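SHARED KITCHEN – QUARTERLY SAFETY WALK
Site: Nidport building, ground floor
Period: September 2026
Last walk: June
Key: OK / FIX / WATCH

1. EXITS AND WALKWAYS
Main door opens full swing – OK
Back door – FIX. Sticks at the bottom. Same note in June, still sticks. Needs planing, or the hinge moved up.
Exit sign lit – OK, test button works
Path to back door 36 inches clear – OK today. Delivery crates end up there on Mondays, keep it clear.

2. FIRE
Extinguisher by door, gauge in green – OK
Tag on extinguisher – FIX. Tag is there but nobody initialed it for the summer. Initial it when you check it!
Fire blanket – OK, hung at right height
Smoke alarm – OK. Heat alarm – WATCH, chirped once while I was standing there. Battery on order.
Hood filters – FIX. Greasy. Samov contract says they get cleaned every quarter, no slip on file for this one. Call them.

3. WALLS, STORAGE, FLOOR
Wall paint, no flaking or damp – OK
Shelf brackets tight – OK exept the one over the dry goods, gave it half a turn
Heavy stuff stored below shoulder height – FIX, the 18 quart pot is back up top again

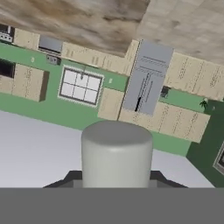 Gray cylinder, green wall behind.

Floor drain cover seated – OK
Mop bucket emptied – no. Emptied it.
Wet floor sign – only one, should be two. Order another from Rumska with the next gloves.

4. ELECTRICAL
GFCI outlets tripped and reset – OK, all of them
Cords off the floor – OK
Outlet plate next to fridge – FIX, cracked corner. Cheap part, just do it.
Panel door closed and labeled – WATCH. Label for breaker 14 has faded out, could be the freezer, could be the lights. Find out before someone flips it.

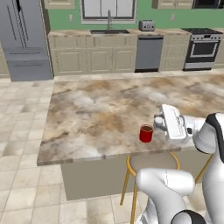 Breakables get their own line this time after the broken mug in June. Rule is no cups or glasses on a prep surface while food is out, and drinks go on the side table with lids on. That goes for the island most of all, big as it is: one small red cup on the marble top is enough to make a mess of a tray of dough. Reminder goes up on the board this week. Marking it WATCH, will look again in two weeks.

5. WATER AND SINKS
Hand sink hot water – OK, came up quick
Soap and towels – soap OK, towels out. Refilled.
Leak under prep sink – WATCH. Dry today but the old stain is still there so hard to tell. Put a paper towel under it.
Sanitizer strip read 200 ppm – OK

6. COLD STORAGE
Fridge 36 F – OK
Freezer seal – FIX, torn at lower corner, frost building up. Seal has to come from Cabanatuan, slow shipping, so order now and dont wait for the next walk.
Date labels – mostly OK, threw out a tub of rice with none
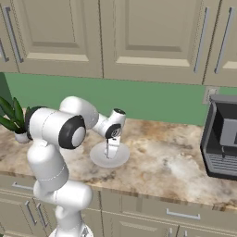
Raw meat on bottom shelf – OK
Thermometer in each unit – OK, although the one in the freezer is hard to read through the frost. See seal, above.

7. FIRST AID
Kit stocked – short on blue bandages and burn gel
Eye wash bottle – in date
Emergency numbers posted – OK but the print is tiny. Reprint bigger.

OPEN ITEMS, DO FIRST
Back door
Hood filters – call Samov
Freezer seal
Breaker 14 label
Big pot down off the top shelf

Rest can wait for the October order. Copy of this in the binder, old one goes behind it.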